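Section 4. First run in the simulator

Before you start

Do every step in this section in simulation before power goes to a real arm. The Lullisstead task pack is sold as "ready out of the box." Read that as a sales line. The pack installs cleanly, but the success rates on the product page come from the vendor's own scenes, and we have not been able to match them on ours.

You will need the Vukbridge runner already installed (Section 3) and 6 GB of free disk space. The arm model loads with the pack. Do not download a second copy.

Steps

1. Open the runner and choose New Session. Leave the session name blank and the runner will fill it in.

2. Under Scene, pick Tabletop Mixed. The menu also lists Tabletop Easy. Skip it. A good score there says very little about your own table.

3. Set Episodes to 200. The default is much lower, and a short run can make a weak policy look fine.

4. Set the random seed by hand and write it down. The Auto setting is not saved in the log, whatever the tooltip says.

5. Press Load, wait for the arm to settle, then press Run.

Note: The first load can sit at 93 percent for a long time. Let it finish. Closing the window at this point leaves a lock file behind, and you will have to delete it before the runner will open again.

Caution: The Stop button ends the episode, not the motion command. In simulation this does no harm. On hardware, use the physical emergency stop and nothing else.

Checking the result

6. Open the Replay tab and watch the failed episodes first. The summary marks an episode as passed if the gripper closes near the target, even when nothing gets picked up. We reported this in October and it is still listed as "expected behavior."
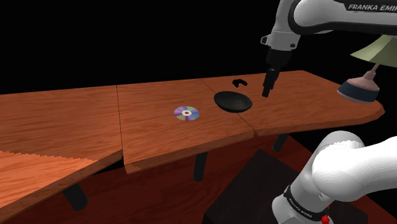 7. Change the scoring rule to Lift and Hold, then score the same run again. Expect the number to drop. Use the lower one when you compare this pack with Czarnecka or any other product.

8. Export the log. If the file stops at line 330, the export buffer was full. Split the run in two and export each half.

Note: Flat, thin items are a weak point in our tests. If your work involves them, ask the vendor for full replays of failed grasps before you renew the license.

Go on to Section 5 only when two runs with different seeds give similar Lift and Hold scores. Users moving over from Flullthorpe should read Appendix B first, as the joint limits are stored in a different file.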